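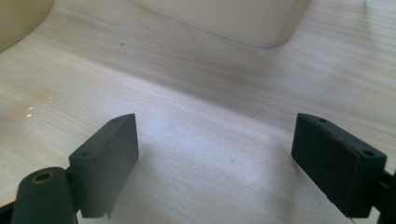 *A light wooden table*

# About Plenel

Hello! I'm Anil Kamath and I edit Plenel, a small newsletter and website about how countries join things, leave things, and argue about the paperwork in between. Mostly that means Europe: accession talks, visa deals, border commissions, minority language clauses, the long letters one foreign ministry sends to another when it's cross but would like to stay on speaking terms. If you've ever read a news story that said talks had "stalled over a technical annex" and wanted to know what was in the annex, you're our sort of reader.

I started it after a decade of subbing foreign news for other people. Every night I'd cut the paragraph that explained what the dispute was about, as there was never room for it, and every night it annoyed me a bit more. So Plenel began as an email to friends made up almost entirely of those missing paragraphs. One of the friends forwarded it to her old tutor, he forwarded it to a reading group in Brno, and by that February I had 543 people on a list I was managing by hand in a spreadsheet (badly – apologies again to everyone who got the fisheries issue twice).

## What we publish

The main thing is the weekly letter. It's one subject, 900 words, and I'm strict about the length even when Přemysl is standing behind me asking for another hundred. It might be a rotating presidency and who gets to set the agenda, or why a customs post that everybody agrees on still hasn't opened. We try to write it so that you could read it over lunch and then explain the thing to somebody else in the afternoon.

Then there are the document notes. When a government puts out a draft treaty, a protocol or a set of negotiating conditions, we read the whole thing and write up what it says, in order, with the article numbers. These are drier, I admit! But they're the pages people keep coming back to, and they're what I'm proudest of. If the text exists in more than one language we compare the versions, and you'd be surprised how often a "shall" in one has turned into something much softer in another.

We also do a reader letters page, which comes out whenever there are enough good ones.

What we don't do is live coverage. If a summit runs until four in the morning, we'll be in bed, and we'll read the conclusions with a cup of tea the next day.

## Who we are

I do the editing and most of the weekly letters. I also answer the phone, so if you ring and hear someone eating toast, hello.

Přemysl Šimek looks after Central Europe and anything to do with constitutional courts. He trained as a lawyer and still reads footnotes first. He wrote our long guide to ratification, the one that goes through what has to happen in each parliament after the handshakes are over, and he updates it more often than I ask him to.

Mahtab Ghaffari covers visas, travel documents and residence rules. She came to us as a reader, having written in to correct a piece of mine on transit permits (she was right, and the correction was better than the article). Her column is probably the most practical thing we print. Please don't send her your own visa application to check, though. She isn't an immigration adviser and she'd have to send you away, and she hates doing that.

Loïc Leblanc is our translator and the reason the language comparisons are any good. He works mainly from French, Romanian and Bulgarian, and argues with me about commas in all of them.

Rimantas Liepiņa writes on the Baltic and Nordic countries and runs the archive. Before he took it over, the archive was a folder called "old stuff". Now you can search it by country, by treaty and by year, and it even finds things I'd forgotten writing.

## Where the money comes from

Subscriptions, nearly all of it. The weekly letter is free and always will be while I'm in charge. The document notes and the archive cost £4 a month, and there's a student rate of £2. If that's still too much, drop me a line and we'll sort something out without any fuss.

We've had one grant, from the Lepik Fund, which paid for the archive to be built. They didn't see any articles before they went out and didn't ask to. We don't take money from governments, embassies, parties or lobbying firms, and none of us does paid work for them on the side. Přemysl gives the odd university lecture, and those are listed on his page.

## Do we take sides?

People ask this a lot, usually the week after we've written about their own country. We've all got opinions and we disagree with each other fairly loudly. In the document notes we keep them out. In the weekly letter you'll sometimes get mine, and it'll be plain that it's mine. When two capitals each have a name for the same language, town or hill, we give both names the first time and say who uses which. It makes for some clumsy sentences and I'd still rather have it that way.

If we get something wrong, tell us. Corrections go at the top of the page with the old wording left in, so you can see what changed.

## Finding us

We're in Clostbridge, up the stairs at Drindel House, two doors along from the post office. It's one room with a kettle. Visitors are very welcome, but do email before you set out, as we're often working from home and I'd hate you to climb all those stairs for nothing. Mornings after ten are best.

We read pitches from new writers all year. Send me a couple of paragraphs telling me which document you've read and what you think people have missed in it. You don't need a fancy CV. I reply to every pitch, though in the weeks when there's a big summit on it can take me a while, so give me a nudge if you've heard nothing after a fortnight.

Anil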